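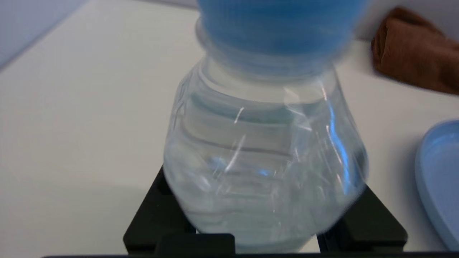 Questions We Get About the Billmont Scalp Brush

Is it a brush or a comb?
It has a handle and bristles, so we went with brush. The flat side will detangle short hair if you hold it sideways and keep your expectations modest.

Can I use it in the shower?
Yes. Start at the ends and work up. Starting at the roots is how you end up writing to us.

How often should I clean it?
Every 5 washes or so, or whenever it begins to resemble a small pet. Warm water and a drop of shampoo. The dishwasher voids the warranty and also the brush.

Which colors does it come in?
Amano (green) and Liver (brown). Yes, Liver. We printed 3000 boxes before anyone said it out loud, and it outsells the green.

Does it make hair grow?
No. It moves hair around.

Will it work on curls?
On wet curls with plenty of conditioner, yes. On dry curls it will work too, in the sense that you'll get a lot of volume.

My box says "Since 1828." Is that true?
The Zosbridge workshop has made brushes since 1828. For most of that time they were for horses. The horses never complained.

Can I return it after using it?
Unused brushes only, please. Write to us with your order number and item code 119 before mailing anything back. Orders placed in December can be returned through the end of January.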